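Pollock Finger Plates, Dark Green, Pair
Made by Isby for the Proltov two-finger gripper
Part no. 328

In the box
2 finger plates, left and right
4 mounting screws
1 hex key

Fitting
Park the arm and switch off the gripper supply before you touch the fingers. Take the old plates off one at a time and wipe the carriage faces with a dry cloth. Start both screws by hand, push the plate back against its stop, then tighten. Do the other side the same way.

Power up and run the homing routine with nothing between the fingers. If the tips do not line up when closed, loosen the right plate and seat it again. Do not correct a crooked plate in software - the grip force will be off at one end of the stroke.

Care
Wipe the plates down after each shift. Check the screws every 7 days and the tip edges every 36 hours of run time. Light scratches on the flat face can stay. Replace the pair if a tip is chipped or bent, and always replace both.

Camera
After any plate change, redo the wrist camera offset. Both tips should show at full opening.

Spare screws are sold separately. Orders placed with Grulstead before noon ship the same day.
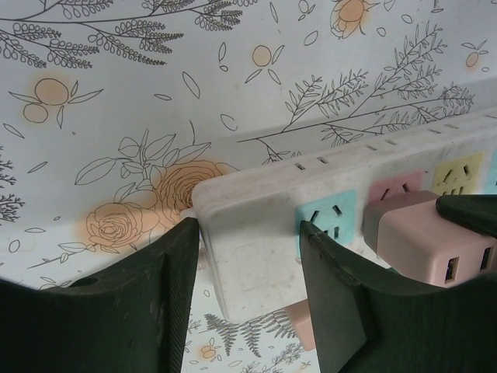

Page by Biljana Stoyanova, Grulstead Parts Desk | Updated July 13, 2019

Plates in use at a power strip, one on each side of its rounded end. The scuffs and small marks on the green faces are normal wear. With a plug or charger in the strip, bring the right finger in slowly and check clearance along its whole length, since the upper part can meet the charger before the tip reaches the strip. Keep the tips out of the socket openings.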